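Fulness Bread Notes

A data card for a small collection of home baking records

Contents

Fulness is a set of 266 written records of bread baked in home kitchens. Each record is one bake, from mixing to the first slice. The records were typed up from handwritten cards, checked against the cards, and saved as plain text tables. Venla Seppälä keeps the tables and Remo Amato looks after the scripts.

The collection is meant for people who want to compare recipes, study how home bakers write things down, or practice cleaning messy kitchen data. It is too small for general claims about bread.

What is in the folder

bakes.csv – one row per bake, 266 rows
bakers.csv – one row per baker, with a code in place of the name
flours.csv – flour names as written, matched to a shorter list
notes/ – the free-text remarks, one file per bake
scripts/ – the cleaning and checking scripts

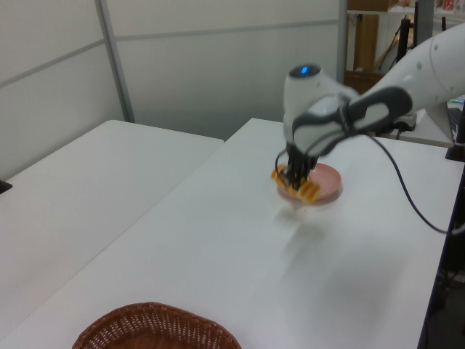 Fields in bakes.csv

bake_id: a number that never changes, even when a row is corrected.
baker: the code used in bakers.csv.
flour_g, water_g, salt_g: weights in grams. Cups and spoons were converted with the table in scripts/units.txt.
starter: yes, no, or blank. Blank means the card did not say.
first_rise_min: minutes from the end of mixing to shaping.
oven_f: oven setting in degrees Fahrenheit. This is the setting on the dial and was not measured inside the oven.
bake_min: minutes in the oven.
shape: tin, round, braid, roll, or other.
score: the baker's own score from 1 to 5.

How the records were made

Cards were handed out through two baking groups, Vovmont and Bouvier. Bakers filled them in at home and returned them at the Friday meeting. No one was asked to follow a set recipe. The Bouvier cards came first and have no line for room temperature, so that field was left out of the main table. Where a baker wrote it down anyway, it is in the notes.

Each card was typed once and read back against the original by a second person. Words that could not be read are marked with two question marks. Spelling in the notes was left alone, including the several ways people spell "levain."

Of the 266 bakes, 107 used a starter. The rest used dry or fresh yeast, or the card did not say. 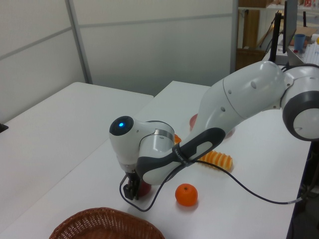 Weights are the most reliable part of the table. Times are less so. Many bakers rounded to the nearest half hour, and overnight rises were often written as "overnight" with no hours given. Those rows have a blank in first_rise_min and the word kept in the notes file. Please don't fill the blanks with an average. We did that in an early version and it made the cold rises look much shorter than they were.

Scores should be read one baker at a time. Some people gave nearly everything a 5, and one baker never went above 4.

Known problems

Whole wheat and whole grain are both mapped to "whole" in flours.csv, which loses some detail for rye mixes.
Enriched doughs list milk and eggs in the notes only, so water_g looks too low for most braids.
The unit script treats every cup as a US cup.
Four rows have a bake time but no oven setting.

Changes

February: fixed the salt weights in the Vovmont rows, where teaspoons had been read as tablespoons. Added the shape field. Removed the old Illumitz export, which no longer opened in current versions of the program.

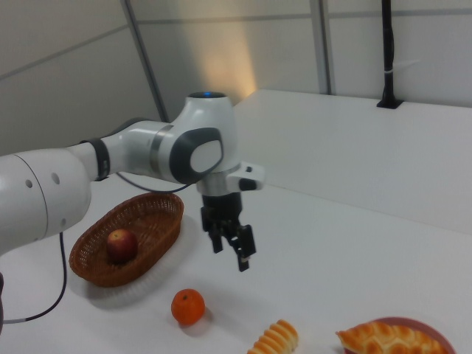

Fulness Data Card | Issue 4 | Page 5

Use and sharing

The tables may be copied, changed, and shared as long as the name of the collection is kept with them. The notes may be quoted in short pieces. Do not try to work out who the bakers are from their remarks.

Corrections are welcome. Send the bake_id, the field, and what you think it should say. If the card agrees, the row is changed and listed under Changes in the next issue. If the card is wrong but clear, the row stays as written and a remark goes into its notes file.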